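The robot club at Pledbridge wants to fold 1000 shirts by November. Its sponsor, Rothe, put up $3000, and the flyers already say "the end of laundry day." I'd hold off on giving away the ironing board.

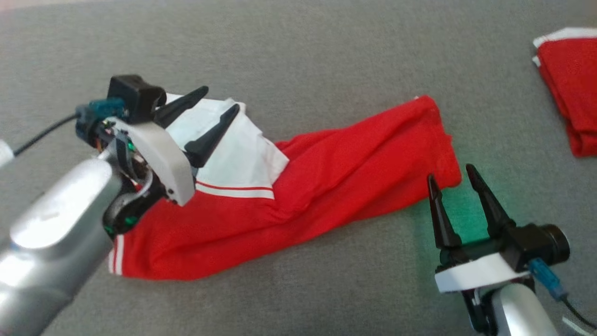
Two arms, open grippers and a long stretch of red and white still to be tackled.

Students speak of "cloth understanding." What I saw on Sunday was 17 tries at the same task, 8 of which the club scored as good. The scoring is done by the club.

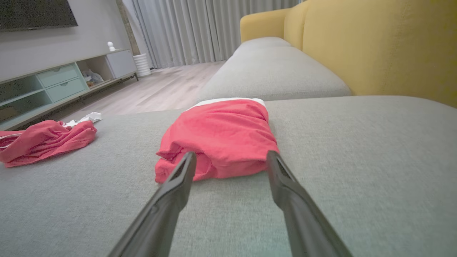
One bundle folded, its neighbor still crumpled on the gray seat.

A rival team from Skorkach says its own robot does better, and it hasn't shown anyone the numbers either. Both teams meet at Plarkport next, where outside judges will pick the clothes.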